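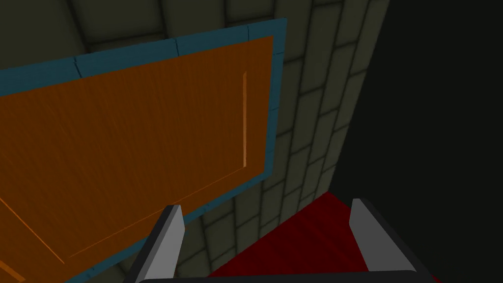

Liapis Charging Sessions
Data card and README

Maintainer: Fuseini Quartey
Data provided by: Movar (car sharing operator) and Giruto (charging hardware and back office)
Place: town of Jirar
Last change to this file: April

Summary

Liapis is a table of charging sessions from shared electric cars in Jirar. It contains 2485 sessions, recorded at two parking garages where the Movar cars are kept when no customer is using them. Each session has one row. For each session there is also a small file with the power readings, taken every 300 seconds while the cable was plugged in.

I prepared the data for my own work on queueing at shared chargers, and Movar agreed that it can be published after the customer information was removed. The table is small compared with the public collections from large charging networks, but it has one thing that I did not find in those: the time at which the car was finished and the time at which somebody took the cable out are both recorded, and they come from different systems. So the idle time at the charger can be studied without guessing it from the power curve.

Files

sessions.csv - one row for each charging session
readings/ - one CSV file for each session, named by session_id
garages.csv - the two garages, with number of connectors and the limit of the grid connection
tariff.csv - the electricity price that Movar paid, by hour
CHANGES.txt - what was changed between versions
LICENSE.txt

All files are in UTF-8 with a comma as separator and a point as decimal mark. Please note that some spreadsheet programs with European settings will read the decimal point as a date. If your energy column is full of months, this is the reason.

Columns in sessions.csv

session_id: a text key. It has no meaning and the order is random.

garage: either north or river. These are the names which the Movar staff use.

connector: number of the connector inside the garage. The same number in the two garages does not mean the same type of hardware, please look in garages.csv.

car_class: small, family or van. I do not give the model, as there is only one van of a certain model in the fleet and it would be easy to follow it.

plug_in: time when the connector lock closed, local time.

charge_end: time when the car stopped asking for power. Reported by the car.

plug_out: time when the connector lock opened. Reported by the charger.

energy_kwh: energy delivered, measured on the charger side. It includes the losses in the car, so it will be higher than what arrives in the battery.

soc_start and soc_end: state of charge in percent, as the car reports it. Both can be empty.

started_by: customer, staff or schedule.

fault_code: empty for a normal session. For the meaning of the codes see further down.

Columns in the readings files

time: local time of the reading.
power_kw: mean power since the reading before.
limit_kw: the maximum the load management allowed for this connector in the same period.

If power_kw is lower than limit_kw, the car was the limiting side. If they are almost equal, it was the garage. In the evening hours in the river garage it is nearly always the garage.

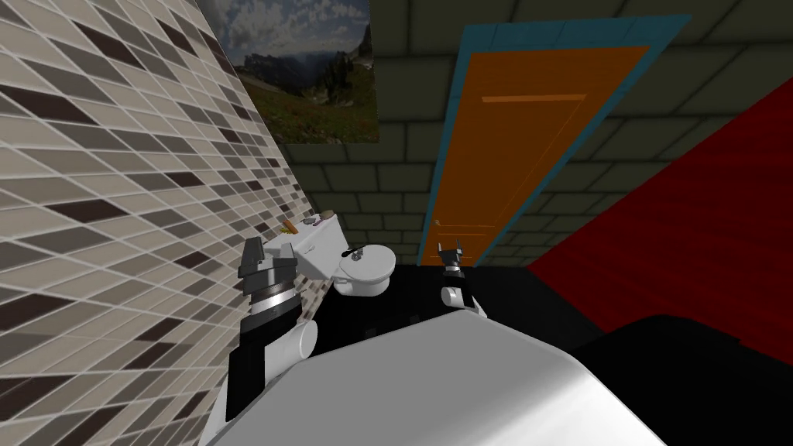

Rendered view: staggered mosaic tiles and a framed mountain landscape.

How the data was collected

The chargers send their messages to the Giruto back office, and from there I received an export every month. The car data comes from the telematics unit that Movar has in every vehicle. The two exports were joined on the car key and on the time. A session was accepted when the lock time from the charger and the plug event from the car were close enough to be the same event. Where two candidates were possible, I took the earlier one and looked at the power readings by hand. This was slow, but there were not many of them.

After joining, the car key was deleted and the session_id was created. I do not keep a table that connects the new key with the old one.

The clocks of the cars were not always correct. Most cars set their clock from the mobile network, and inside the river garage the reception is bad at the lower level. When a car clock was wrong, the event could be stored with the time at which the car came out again. I corrected these cases with the charger time, which I trust more. A corrected row has the letter c at the end of the session_id. If you do not want any corrected rows in your analysis, please filter on this letter.

Fault codes

F1: the car refused the charge. Usually the cable was not fully pushed in.
F2: communication lost, charging continued at a low fixed power.
F3: emergency stop was pressed.
F4: stopped by load management and not started again.
F9: other, or the back office did not tell.

Sessions with F1 often come in pairs. A customer tries, it fails, the customer tries again and it works. I left both rows in the table. If you count sessions for each car return, you should merge them first.

Suggested uses

The data can be used for studying how long connectors stay blocked after charging is complete, for testing simple scheduling rules against a real limit of the grid connection, or for teaching. One class has already used an earlier version for exercises in time series, and the feedback from the students was the reason for the separate tariff file. Before, the price was repeated in each row of the readings and it made the files very heavy.

Uses that I do not recommend

Please do not use the data to estimate battery aging. The state of charge is rounded by the car, in a different way for each car class, and there is no temperature.

Also it should not be taken as typical for private cars. The Movar customers must plug in the car to end their rental, so a car with an almost full battery is plugged in too. A private owner would often not do this. The short sessions with very little energy are therefore real and should not be removed as errors.

Known problems

Daylight saving time. The times are local, and in the autumn night one hour exists twice. The readings of this hour are in the right order inside the file, but sorting by time will mix them. Keep the order of the file.

Missing soc_end. For vans the value is missing more often than for the other classes. The older telematics unit goes to sleep when charging ends and sometimes does it before sending.

Negative idle time. In a few rows charge_end is later than plug_out. The car needed some time to understand that the cable was gone. For these rows I suggest to set the idle time to zero.

Connector out of use. One connector in the north garage was broken for a long period and was replaced by a different type. The old one and the new one have the same number. The date of the replacement is in garages.csv, in the column note.

Privacy

There are no customer numbers, no payment data and no trip data. The plug-in and plug-out times are exact, and a person who knows when a friend returned a car could possibly find the row. Movar discussed this with its data protection officer and accepted the risk, with the condition that the car key is removed. Please do not try to join the table with other sources in order to identify customers. The license forbids it also.

Reading the data

Any tool that reads CSV will do. For pandas users: read session_id and fault_code as text, otherwise the empty fault codes become NaN and the comparison with an empty string will fail without warning. The readings files are many and small, so it is faster to read them once and save them in one file of your own.

License and citation

The data is free for research and teaching, with attribution. For commercial use, please ask Movar. To cite, use: Quartey, Fuseini. Liapis Charging Sessions, Jirar. Please add the version number that is in the first line of CHANGES.txt.

Contact

Errors can be reported in the issue tracker of the repository. It helps me a lot if you write the session_id and the version - without the version I often cannot find the row, as the keys were created new for each release.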